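ホーム　論文一覧　目次　前の節　次の節　参考文献
最終更新：1月

4　卓上棚における平積み収納の検討

4.1　対象と前提

前節までに述べた床置き型書架の検討では、利用者の視線が書架の前面にほぼ正対することを前提としていた。卓上に置く小型の棚では、この前提が成り立たない。座位の利用者は棚を斜め上から見下ろし、本の背よりも先に、最上段に置かれた本の表紙と天板の表面とを同時に視野に入れる。したがって卓上棚の使いやすさは、棚自体の寸法や段数に加え、それが置かれる面の明るさ、模様、光沢の影響を受けると考えられる。

本節では、白地に灰色から褐色の脈が入る大理石柄の面を天板とし、その上に桃色の三段棚を置いた条件を扱う。以下、この天板を天板L（試作名Ledesma）、棚を棚P（試作名Pamo）と呼ぶ。比較に用いた無地の天板は天板Z（試作名Zimen）である。棚Pは両端の丸い長円形の板を三枚もち、板と板の間を明るい色の木製丸棒で支える。背板と側板がないため、本を立てて並べるには別に支えを要する。この形式の棚では、利用者が本を立てずに寝かせて積む場合が多く、本研究でも平積みを基本の収納姿勢とした。

収納対象は、児童向けの読み物と薄い絵本である。前者は厚みのあるペーパーバックが中心で、小口側に紙の層が明瞭に現れる。後者は一冊あたりの厚みが小さく、積み重ねると個々の本の境界が見分けにくい。両者を同じ段に混在させると、山の高さは揃っても取り出しの手順が揃わない。このため収納規則では、厚い読み物を上段、薄い絵本を中段に割り当て、下段の用途は規則に含めなかった。

4.2　天板の光沢と本の視認性

照明は、天板中央での水平面照度が320 lxとなるように設定した。床置き型書架の検討で用いた値と同じであるが、照度が等しくても面の見え方は等しくならない。艶消しの天板では面全体の輝度変化が緩やかであるのに対し、艶のある天板では、光源と視点との位置関係に応じて局所的に高輝度の領域が生じる。視点が低く、面に近いほど、この領域と本の輪郭とが重なる機会が増える。図4に、天板Lの表面を近接して捉えた状態を掲げる。

図4　天板Lの表面（近接） 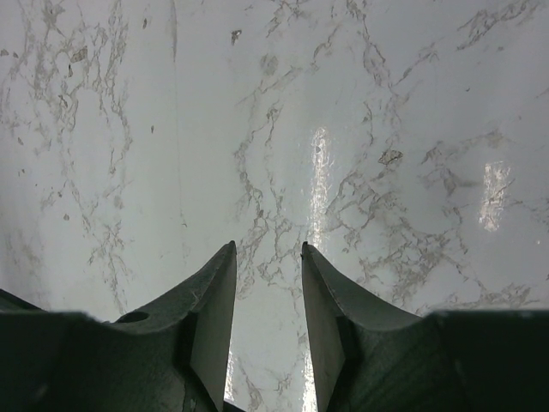 薄い本を平積みから取り出すとき、利用者は本の縁と天板との境界を手掛かりに指を差し入れる位置を決める。境界の手掛かりには、色の差、輪郭線の連続性、本の厚みが作る影の三つがある。厚みのある読み物では影が支配的であり、天板の模様の影響は小さい。薄い絵本では影が細くなるため、残る二つの手掛かりへの依存が強まる。ここで問題となるのが輪郭に似た線状の刺激であり、天板Lには性質の異なる二種類の線が存在する。第一は柄そのものに由来する脈で、図4の左上では灰褐色の脈が密な網状に集まり、その内側にアーチ形の淡い平滑部を囲んでいる。第二は光沢に由来する反射で、同図の中央より右には縦に細長い白い筋があり、さらに右寄りには、幅が広く短い反射がわずかに傾いて現れている。前者の線は不規則に折れ曲がるため、本の直線的な縁とは形状によって区別できる。後者の細長い反射は、縁こそ粗く斑状であるが、全体としては直線に近く、白い小口や白い表紙の縁と並んだ場合に境界の判断を遅らせる可能性がある。

柄の脈と反射とは、視点の移動に対する挙動も異なる。脈は天板に固定されており、利用者が頭を動かしても本との相対位置を保つ。反射は視点に伴って移動するので、一度の視認では境界と紛らわしくても、姿勢をわずかに変えれば分離できる。そのため光沢の影響は、静止した状態での見分けにくさと、姿勢変化を許した状態での見分けにくさとに分けて評価する必要がある。本節の評価では後者を採用した。実際の読書コーナーでは利用者の頭部が固定されることはなく、静止条件の値をそのまま設計に用いると、光沢面を過度に避ける結果となるためである。

天板の色調についても補足する。白い大理石柄の面は一様な白として扱われることが多いが、図4の範囲に限っても左側はわずかに緑みを帯び、右上は青みの強い冷たい灰色に寄っている。この種の緩やかな色の変化は、本の表紙が高彩度であるかぎり問題にならない。一方、淡い灰色や淡い紫の表紙では背景との差が小さくなり、置き場所によって輪郭の明瞭さが変わり得る。表紙の色による分類を収納規則に組み込むことも検討したが、利用者に課す規則が増えるため採用しなかった。

4.3　棚の向きと段ごとの割り当て

棚Pの向きは、背後の壁に平行に置く場合と、隅に寄せて斜めに振る場合とを比較した。平行に置く配置では各段の手前の縁が利用者に正対し、段の奥行きを均等に使える。斜めに振る配置では、棚の一端が手前に、他端が奥に位置し、手前側の本に手が届きやすくなる反面、奥側の端では上の段が手の進入を妨げやすい。天板の前方に広い空きを残せる点では、隅に寄せる配置が有利である。

図5の条件では、棚を左奥の隅に斜めに置き、右端が左端より奥に入る向きとした。上段の本の山は中央より左にあり、奥行き方向に傾いている。最上部は赤い表紙の厚いペーパーバックで、"The 13-Storey Treehouse"の題字が読み取れる。中段の山は右寄りに位置し、最上部は三頭の犬の絵をもつ淡いライラック色の絵本である。上段と中段とで山の位置を左右にずらした点が、この配置の要点にあたる。二つの山が上下に重なる配置では、中段の本の表紙が上段の板の陰に入り、見下ろす視線からは小口だけが残る。

図5　三段棚を用いた平積み配置

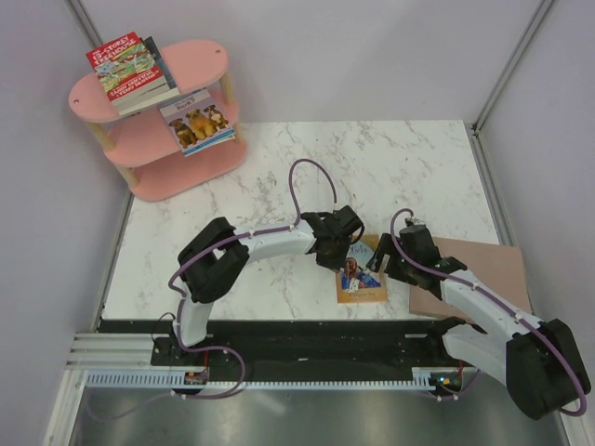
取り出しやすさの評価は、山の最上部の本を取り、天板の前縁近くに寝かせて置き、再び元の段に戻すまでを一試行とした。試行数は天板と棚の向きの各条件を合わせて128である。評価者は取り出しの容易さ、戻し先の分かりやすさ、置いた本の見つけやすさの三項目に7段階で回答した。本の題名を口頭で指定する方法と、表紙の絵を指定する方法とを併用したが、指定方法の差は本節の主題ではないため、以下では両者を合わせて扱う。

取り出しの容易さでは、棚の向きによる差が天板による差を上回った。斜めに振った配置では手前側の端にある本が高く評価され、奥側の端にある本は平行配置より低く評価された。中段では特にこの傾向が強い。中段の本は上下の板に挟まれた空間から引き出すことになり、山が高いほど上の板との隙間が減る。厚い本を中段に移した予備試行では、最上部の本を持ち上げる余地がなく、水平に滑らせて抜く動作が主となった。このとき下の本が連れ出される例がみられ、厚い読み物を上段に割り当てる規則の妥当性を支持している。

戻し先の分かりやすさについては、山の位置よりも本の種類による区分が有効であった。評価者の自由記述には、本を手に取った時点で厚みから段が決まるという趣旨の回答が複数含まれる。題名の五十音順やアルファベット順による区分は、平積みでは山の上下の順序を保つ必要が生じ、一冊を抜くたびに順序の維持が負担となる。種類による区分では、山の中での順序を問わないため、戻す動作は常に山の上に載せるだけで済む。ただし、戻された本が最上部に来ることの帰結として、使用頻度の低い本は次第に下に沈む。長期の運用では定期的な入れ替えを要すると考えられるが、その間隔は今回の試行からは決められない。

置いた本の見つけやすさでは、天板Lと天板Zの差が薄い絵本に限って認められた。天板Lでは、表紙の周縁に白い余白をもつ本の評価が低い。白い余白が天板の白地と連続して見え、輪郭の一部が脈によって途切れるためと推察される。表紙全体が濃色の本では差がなかった。この結果は4.2で述べた境界の手掛かりの考察と整合するが、光沢の寄与と柄の寄与とを分離したものではない。両者の分離には、同一の柄で光沢のみを変えた天板が必要である。

4.4　評価上の制約

棚Pの山は、崩れない範囲で意図的に端を揃えずに積んだ。家庭や読書コーナーで本が厳密に揃えて積まれることは少なく、揃った山だけを対象とすれば、指を掛ける位置の判断が実際より容易になる。しかし、ずれの大きさを統制しなかったため、山ごとの評価のばらつきには積み方の差が含まれている。ずれが大きい山ほど下の本の表紙の一部が現れ、目的の本を探す手掛かりが増すという利点もあり、ずれを一律に減らすことが望ましいとはいえない。

また、本節の評価は壁で囲まれた卓上に限られる。背後と左右に壁がある条件では棚を隅に寄せることができるが、独立した机では棚の背面が開放され、奥へ押された本が棚の後ろに落ちる可能性がある。棚Pには本の奥行き方向の移動を止める部材がないので、独立した机に適用する場合には別途の確認を要する。壁面の色についても、淡いラベンダー灰色の一条件のみを扱った。桃色の棚と壁との色差は段の位置の把握に関わるため、壁面を変えた場合の結果は次節のKivora配置の検討と併せて示す。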